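26. Juli 2020 — Trallgate, Zelle 2

Endlich haben wir den Schutzstopp von Lella erwischt! Nach 181 sauberen Zyklen blieb der Arm wieder mitten im Anfahren stehen, Kraftgrenze bei 30 N ausgelöst. Im Log sieht man wunderschön, dass die Kraft erst in den letzten 20 ms hochschießt — also kein schleichender Drift. Mein Verdacht: Die Markerpose springt, sobald der Greifer einen Teil der Marker verdeckt, und Bidar rechnet brav mit dem falschen Wert weiter.

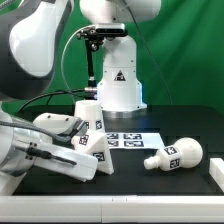
Den Sprung kann ich jetzt aus den Rohdaten nachstellen, großartig! Als Nächstes Plausibilitätsfilter in Bidar einbauen, Anfahrt langsamer, Kraftgrenze bleibt unverändert. Bis dahin bitte nur mit Hand am Not-Halt fahren.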